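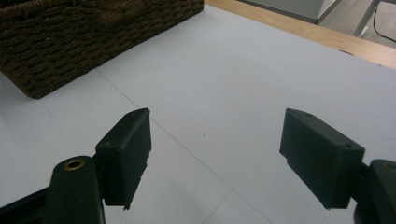

Gripper fingers over a white work surface, with a woven basket behind.

Home News Features Archive Contact

Hangers are a poor fit for automation. They are thin, they hook on to each other, and no two piles are alike. At Zudent, a garment returns depot, sorting them has been hand work from the start, and the firm now wants part of it done by machine.

The method is to record people first. Staff work with hand-held grippers that have the same jaws as the planned arm, and software from Tranotus learns from the recordings. The target is 3,588 hangers a shift. 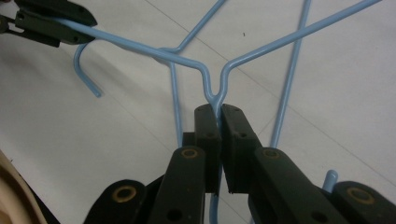

Ida Janssen, who runs the floor, moved 12 sorters on to the new work in April. Pay grades did not change. Job sheets did – a sorter is now assessed on clean, repeatable movements, and speed has been dropped from the form.

Arnel Villanueva found the first shifts slow. "With my hands I don't plan," he says. "With the tool I have to pick the point before I close it." He asked for shorter sessions, and the limit was set at 20 minutes. 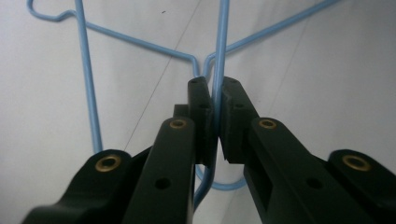
What the sorters keep

Damaged stock and mixed piles stay with people. Noel Belmonte, the shift lead, expects the arm to stop often in its first months and wants experienced sorters beside it – the training plan assumes the same.

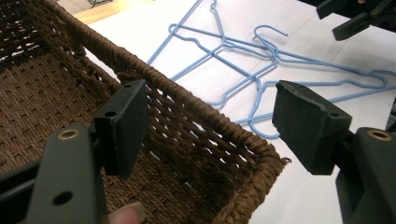

Will the depot need fewer sorters?

Management has ruled out cuts for the first year and has made no commitment after that.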